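Birura four-leg side table, white: is it worth the money?

Posted Jan 4, 2025

I have a low opinion of furniture that arrives in a box flatter than a pizza. I have owned a fair bit of it, and most of it has ended up leaning against the wall of the shed. So when the old side table in our front room finally gave up its last leg, I went looking for something better and came home with another flat box anyway.

The Birura is sold as a light, wipe-clean table that goes together in 15 minutes without tools. I bought mine from the Sillport branch of Ogundipe, where it cost £25. There were two cheaper ones on the same shelf and one dearer, and the dearer one felt no sturdier when I leaned on the display model. I did lean on all of them. You should too, if the shop lets you.

What you get

A top, legs, brackets, caps for the ends of the tubes and a folded sheet of instructions. Everything is white apart from the caps, which in my box were black. The picture on the lid shows them white. I can live with black, but I would like the picture to match what I paid for.

The instructions are drawings only. I don't mind that in principle, but these are small and the parts have no numbers on them. Step three and step four look the same until you hold the paper under a lamp.

Putting it together

You build it upside down. Put something soft underneath, as the white surface marks easily. Mine had a grey scuff on it before I had finished the second leg, and I was being careful. A cloth or an old sheet will do.

The poles push into round feet on the underside of the top. The first went in with a firm shove. The second needed a good deal more, and I ended up kneeling over it and twisting, which the leaflet says you should not do. Seat every pole fully before you touch the brackets. If one is sitting proud you won't notice until the table is the right way up and rocking.
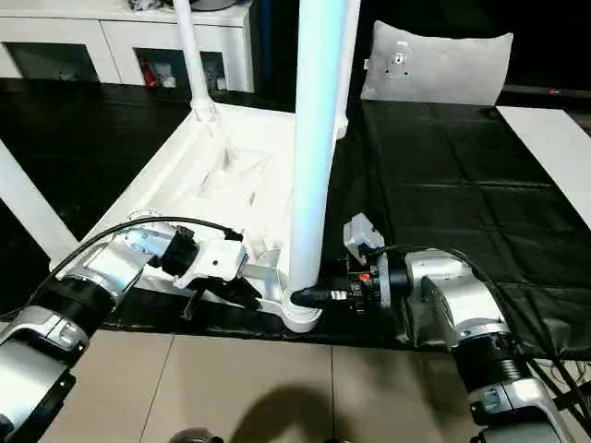
Underside of the frame, with the poles up and a black tube cap next to the tall one.

The underside of the base plate has triangular recessed ribs, and I was pleased to find them. The last cheap table I owned was plain flat plastic underneath and sagged in the middle under a reading lamp. The ribs do seem to help. Press down on the Birura in the centre and it gives a little, but it comes back.

The brackets are where I start to grumble. They are short, and they sit where the frame meets the base, so there isn't much of them to hold. You have to keep each one in place with one hand while you line everything up with the other. A second pair of hands would have saved me some bad language. It took me 40 minutes the first time, well over the promise on the lid.

Then the caps. They are a tight fit, which is good, but you only find out you have put one on the wrong tube when it won't go any further. Getting it off again took a butter knife and left a nick. Check the drawing before you push.

Living with it

I have used it since June, so this isn't a first-week review. It holds a lamp, a mug, the radio and whatever I am reading. It has never tipped. It does wobble if you catch it with your knee — a small sideways shiver that makes the tea ripple — and I have pushed the poles home twice since then. Both times it was better for a few weeks.

Cleaning is easy on the top. The ribs underneath gather dust, though you would have to turn it over to care. White was a mistake on my part. It looks smart in the shop and shows every ring at home.

The lid also claims it will hold 15 kilos. I have not tested that and I don't intend to. I wouldn't stand a full fish tank on it, or a child.

Compared with the Prarnov

My sister's Prarnov table is the obvious rival. It uses proper screws, takes longer to build and doesn't shiver when you knock it. It is also heavier and cost nearly double. If the table is going to stay in one place for years, I would find the extra. If you move house often, or want something for a spare room, the Birura comes apart and goes back in its box, provided you haven't already thrown the box away. I had.

Verdict

Good ribs, fiddly brackets, caps in the wrong colour. I would pay £25 again for a spare room but I wouldn't put a second one in the front room. Three out of five, and it would be two and a half if the top had sagged.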